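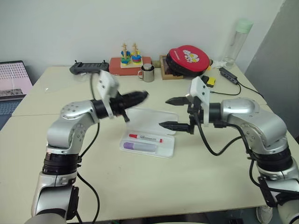 Seasonal help wanted – Jenari Paper & Art Supply, Sedville

Posted Apr 26, 2024

We need people for the back-to-school rush. Store floor, stockroom, and the school kit line. Starts in July, runs till the kits are out the door and the schools have stopped calling. Some folks stay on after, most don't, either is fine with us.

Who we are

Small art and school supply store on McPhee Street, next to the shoe repair. Been here 18 years. We sell to walk-ins all year and every summer we put together supply kits for the schools. Last summer it was nearly 1000 kits. This year Emetti Elementary is in too so plan on more.

The work

Packing kits. Each grade has its own list, taped up at the end of the line. Pencils, markers, glue, folders, scissors, and so on. You fill the box, check it off, initial the slip, tape it. Third grade list has changed AGAIN, use the green one.

Unloading. Truck comes early and the driver does not wait around. Paper is heavy. Cartons go on the low shelves, always.

Register and floor. Parents with lists in their hands, usually in a hurry, often with two kids in tow. Be nice. If we're out of something write it in the order book, don't just say sorry we're out.

Swatching. Slow hours only. We keep paper samples by the marker wall so people can see the real color and not the cap color. They get grubby and need redoing. Nice job if you like that sort of thing – bring neat handwriting.

Delivery runs. One person with a license and a clean record, helping load the van and drop at the schools. Say so if that's you.

What we're looking for

16 or older for the floor, 18 or older for the van and the truck.
Can stand most of a shift. There are stools at the kit line but not at the register.
Can lift a carton of copy paper without hurting yourself.
Reads a list carefully. This is the big one. A wrong box comes back to us and so does the parent.
Art background is welcome but not needed. Same for retail. We'll show you the register, it's old but it works.
Spanish a plus.

Hours and pay

Three openings on the kit line, two on the floor, one for the van. Morning shift 7 to noon, afternoon shift noon to 5. Pick one or ask for both. The last two weeks before school starts we need everybody, so please don't plan your vacation then.

Pay is hourly, every other Friday off the table for now – sorry, meant to say payday schedule is still getting sorted with the bank, will be on your offer sheet. Rate depends on the job, van pays most. Anyone who stays through the last delivery gets a $400 bonus. Staff discount from day one, on everything except the framed stuff and special orders.

Parking is out back. Not in front, those spots are for customers and the shoe repair guy will tow.

How to apply

Come by the store and ask for Gergely Juhász, or leave a note at the register with your name, phone number, which job, and which shift. A resume is fine, half a page is plenty. Tell us any dates you can't work. If you worked here before just call, you know the number, we'd love to have you back.

Two references please, not family. A teacher or coach is ok if this is your first job.

We'll do short interviews in the store, ten minutes or so, and then a paid tryout shift on the kit line so you can see if you like it. Wear closed shoes. We try to get back to evryone, give us a week or two.

Students who need a work permit signed – bring the form with you to the interview and we'll fill in our part.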